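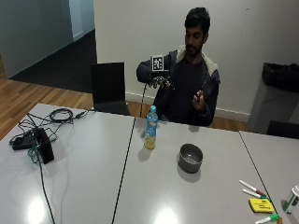
One glove, three gray tables

Home Stories Coloring Pages Games Contact

Filed under: Short fiction / Paper and pencils

The Gap in the Heron

In that year I was drawing outlines for Vumo, a website where children color animals and plants on the screen or print them at home. I was paid by the page. A simple page was a mushroom or an apple. A difficult page was a bird, and for a bird I received a little more, so I drew many birds.

The work had one important rule. Every shape must be closed. When a child touches the wing with blue, the blue goes into the wing and stops at the black line. If the line has a hole, even a very small one, the blue runs out through it and fills the sky, the grass and the name of the website. We called this a flood. My supervisor sent me a message each time she found one, and the message had only one word in it, "flood," and the number of the page.

I lived then in a room over the Rätsep print shop. In the morning the machines started and my pencils moved slowly across the table until they reached the edge. I learned to put a ruler there. The owner of the shop let me print my test pages on the paper he could not sell, which was a little yellow on one side. In the evening I colored these pages with real pencils, because I believed that the hand finds a hole that the eye has missed. My sister said that a grown woman who colors her own birds every evening should get married or get a cat.

On July 15, 2024, I received a letter which did not come from my supervisor. It came through the form at the bottom of the website. The form was meant for people who could not print.

"The heron on page 83 has an opening behind the left knee," it said. "Please do not repair it."

I opened page 83. I remembered this heron well, for I had drawn it with a fever. It stood in the reeds with one leg up. I chose a green and touched the raised leg, and the green went down the leg and out behind the knee and filled the whole lake. It filled the space between every reed. It stopped at the bank, where my line was good.

I looked at it for a long time. I must say it was beautiful. In the rule it was a mistake, and I had to report it, and for a reported mistake they took back half of the money for the page.

I wrote to the person and asked why I should not repair it.

The answer came after two days. "I am 68 years old," it said. "My hands shake and I cannot color the small places between the reeds. With this page I touch once and I have a lake. I have made 40 lakes. I would like to continue."

Under the letter there was a picture of one of them. The lake was orange. The heron was left white, except for the leg, which was of course orange too.

I did not report the heron. Instead I went back to my other birds, and I began to think where a hole could be useful. In the swan I opened a place under the tail, so that the water could be filled in one touch. In the owl I opened the bark of the tree. I did this very carefully, always from a leg or a root, never from the face, and I drew a small snail in the corner of each of these pages. I wrote to the person, "Look for the snail."

For some weeks everything was quiet. Then in August the company was bought by another one, Waludex, and Waludex had a program which examined every page in the night. In the morning I had 19 messages with the word "flood," and for the first time a telephone call.

"They are all yours," said my supervisor. I had never heard her voice before. It was younger than I had imagined, and behind it somebody was washing dishes.

"Yes," I said.

"They all have a snail."

"Yes."

She was silent, and I heard a plate put down. "My son likes the swan," she said. "He is three. He gets very angry with the other ones." Then she told me that the program could skip a page if the page was marked as a background, and that a background was not paid as a bird. It was paid as an apple. She asked if I understood her. I said that I did, and she told me to send her the list before noon.

I sent the list. The rent was 600 and with apples it was hard to reach it, so I took a second job in the shop downstairs, cutting calendars. The owner gave me an apron that had Tutine written on it, the name of a coffee they do not make any more.

The next letter came when the evenings were already getting short. It had no words this time, only a picture. It was the owl, and the whole tree was violet, with every small piece of the bark filled. The snail was colored as well, by hand, in yellow. The yellow went over the line on both sides.

I printed it on the good paper and paid for the sheet.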